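Keeping small screws and parts in order when you repair at home
8 Aug 2023

Many people ask me how I don't lose screws. I lose them too, but less than before. I started to repair fans and kitchen machines in December, in a small room in Kuredbridge, and these habits stayed with me.

Cover the table first. A smooth plastic sheet in a light color is good, small dark screws are easy to see on it. Cloth is bad for this work – a screw goes into the fold and you find it in the washing.

Use an egg carton for the screws. Put them in the order you take them out, and write a number near each hole. If a screw is longer than the others, draw a small line beside its number.

For a round cover with many screws, do not remove them one after the other in a circle. Loosen every one by a half turn, then go to the opposite side and continue like this. When you close it again, do the same and tighten only at the end. I once cracked the lid of a Gestlow fan because I was in a hurry, and the new lid took 13 days to come.

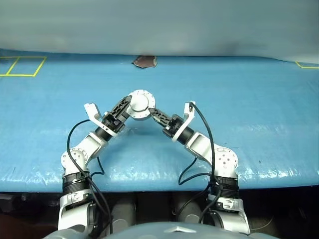

Round white part held from both sides over a light-blue plastic sheet.

Old grease comes off with warm water and dish soap, but keep the water away from motors and switches. Dry the parts on a towel overnight.

Do not throw away screws that are left from old machines. I keep mine in eight jam jars, sorted by length. The lids close well and the glass is easy to wash.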